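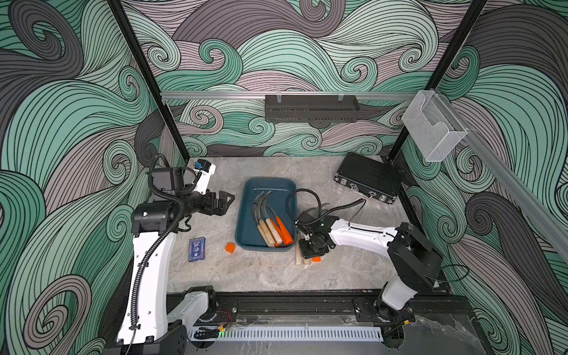
Meine Nachbarin Margareta Avram hält mich für verrückt, weil ich meine Sicheln nicht an die Wand hänge. Ein Nagel, sagt sie, und fertig! Bei ihr im Schuppen baumelt alles an Nägeln, die Sicheln neben der Gartenschere und die neben einem Fliegengitter, das seit dem Umzug nach Dobre auf seine Reparatur wartet. Sieht ja auch hübsch aus, so ein bisschen nach Heimatmuseum. Nur greife ich eben ungern auf Augenhöhe in eine Klinge, wenn ich eigentlich die Bindeschnur suche.

Ich bin für die Kiste. Genauer gesagt für die flache Schale aus Kunststoff, so eine rechteckige, die man ausspülen kann und die es für wenig Geld überall gibt. Alle Bögen nach hinten, alle Griffe nach vorn zu mir. Mehr System braucht es meiner Meinung nach nicht. Man sieht sofort, was da ist, man fasst ans Holz, und wenn es in den Garten geht, nimmt man die ganze Schale mit (ja, auch einhändig, ich hab's geübt).

Was ich dagegen gar nicht leiden kann, sind diese Ordnungssysteme mit Schiene, Clips, Körbchen und noch einem Halter fürs Körbchen. Regula Hofstetter hat mir voriges Jahr vorgerechnet, was sie für ihre Schuppenwand ausgegeben hat: 266 Franken. Für 200 davon hätte ich mir lieber eine anständige Sichel schmieden lassen und den Rest in Wetzsteine gesteckt! Körbe sind prima für Handschuhe und Samentütchen, meinetwegen. Aber eine gebogene Klinge im Korb verhakt sich, und dann zerrt man daran herum, und irgendwann zerrt man falsch.

Und bitte, lasst die Holzgriffe in Ruhe. Kein Lack, keine bunte Farbe. Ein bisschen Leinöl im September, über Nacht liegen lassen, abwischen. Mein Großvater hat das bis 86 so gemacht und mit derselben Sichel die Böschung geschnitten, bei der ich heute nach einer halben Stunde Pause brauche. Margareta will jetzt übrigens doch eine Schale, aber nur für die kleinen Sicheln. Die großen bleiben am Nagel, da lässt sie nicht mit sich reden.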